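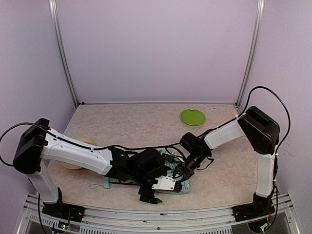 *Two arms over the cloth, with the green plate at the back of the cell.*

Jamila Bhattacharjee has run the linen and tableware room at Sondham for long enough that she doesn't look up when the arms start moving. I do. Every time.

"You stop hearing it," she says. "First month I went home with a headache. Now it's like the fridge."

We talk standing up, she has a delivery from Guludetti at 4 and it's already close. Sondham supplies restaurants and hotels with plates, napkins, kitchen cloths, all of it rented, all of it coming back to be sorted and checked. The little cell on the bench is where new jobs get tried out before anything goes near the main line. Cloths are the hard one, she says. Plates are rigid, they stay the shape they are.

"A cloth is a different cloth every time you drop it. I've been folding them since I was a kid and I couldn't tell you how I do it. Then somebody asks me to write it down in steps."

Which is pretty much her job now. Half of it anyway. She used to sort a full shift on her feet, now she spends mornings with Sidra Cheema, who came over from the Baltby site to set up the cells, going through what the arms got wrong. Last count they had 662 tries logged on folding. Cheema marked 464 of them good enough to ship.

"Good enough for Sidra," Bhattacharjee says. "I'd have sent some back."

Cheema, when I catch her later by the lockers, laughs at that. "She would. She's sent mine back too." She says the mistake at Baltby was putting the machines in first and asking the sorters after. People found out from a notice. Two of them left. "I didn't want to do that agian. So here Jamila decides what counts as a fold. I don't touch that."

What about the hours? That's the question everyone in the room wants asked, and Bhattacharjee gets there before I do. No one has been let go so far. Overtime is down though, and some people were counting on it. August is normally the good month – extra shifts, weddings, everything comes back stained – and this year there was less to go round.

"My wrists are better. I'll say that. My pay is a bit worse." She shrugs. "Ask me which one I'd pick, it depends on the week."

There is a new grade for people who do the checking and it pays more but only 2 places on it. She has one. The other went to someone on the late shift and there was some bad feeling, she won't go into it.

Next up is the Núñez contract, smaller plates, heavier cloths, and she wants the sorters to have a go at the cell before it's settled. Not a demo. An afternoon each, with Cheema out of the room.

"They'll say more if she's not there. So will I probly."

The truck is in the yard by now. She's already halfway to the door, pulling her gloves on.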